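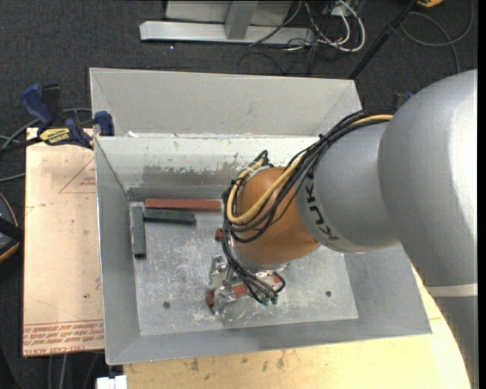 4. Putting the blocks away

By the time you reach this section you will have had the blocks out for an afternoon at least, and you may be wondering how they are all supposed to go back into the bin. They do fit, and with a little patience they fit very nicely. Gijs Timmermans, who wrote the first edition of this guide for the Drarkis set, liked to put them away at the end of every day, and we still think that's a good habit to get into.

4.1 Before you start

Wipe the floor of the bin with a dry cloth. Dust and little splinters gather in the corners, and a block that sits on a splinter will rock every time the bin is moved.

4.2 Packing the bottom layer

1. Set the open bin on a firm, level surface, with the back wall away from you.

2. Pick out the long, thin blocks first. Lay one flat along the back wall and slide it gently until it touches.

3. Lay the shorter blocks in front of it, side by side and running the same way. Mixing the colors is perfectly fine (some families like all the greens together, and that looks lovely too).

4. Stand back for a moment and look at the left wall. Any space left there is meant for blocks laid lengthwise, from front to back.

5. Fill in toward the front, keeping the rows straight as you go.

Note: Leave a finger's width at the front of the layer. You will be very glad of it when you want to lift the first block out again.

4.3 The upper layers

Turn each new layer crosswise to the one beneath it. Stop after 3 layers, even if there seems to be room for more.

Caution: A full bin weighs more than 900 ounces. Please have 2 people lift it, one at each end, and keep fingers clear of the rim when setting it down.

Replacement blocks can be ordered from Flukstead under part number 734. Let new ones rest in the room overnight before you pack them in with the others.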